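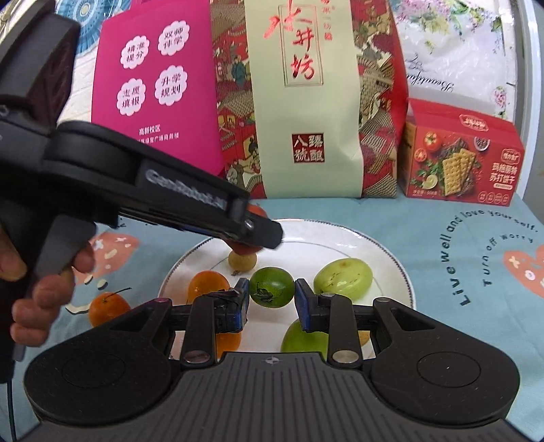

Annunziata Cirillo wanted to know why the manual sends visitors to the fruit table before it has told anyone how to switch things on. The answer is that most hosts at the Flornbridge open day skipped the table checks, and the demonstration suffered for it.

Search this guide Type a word Go

4. Running the hand-held gripper demonstration

4.1 Before visitors come in

1. Put the plate where a seated person can reach it with both grippers. Keep the fruit low – one layer, with a few pieces overlapping at most.
2. Open and close each gripper 7 times without fruit. If the jaws stick, stop and go to section 6.
3. Route any cable away from the visitor's wrist.

Note: The Lo Presti leaflet says "anyone can do it in a minute". We have not seen this. Allow two practice lifts per visitor and promise nothing.

4.2 The lift

4. Ask the visitor to choose one small round fruit and say which it is before touching it.
5. Close the jaws slowly until the fruit is held, then raise it just clear of the plate.
6. Hold, lower, release. A dropped fruit counts as a failed lift and goes on the sheet.

Caution: Do not squeeze soft fruit to show strength. Keep fingers out of the linkage arms.

4.3 What you may tell people

A person is doing the gripping. Say so early. A good lift by a patient adult tells you little about what a robot would do with the same fruit, and the 395 lifts logged at Vorkorden were all made by hand. If someone asks when the machine will manage alone, say that this demonstration does not show it.

Reader comments

Remo Ferraro: Step 6 is the useful one. At Dronevberg they only wrote down the good lifts.

pipandpeel: Still not convinced by the leaflet. My two practice goes both ended on the floor.

Annunziata Cirillo: Fine, but I'd move the caution above step 4.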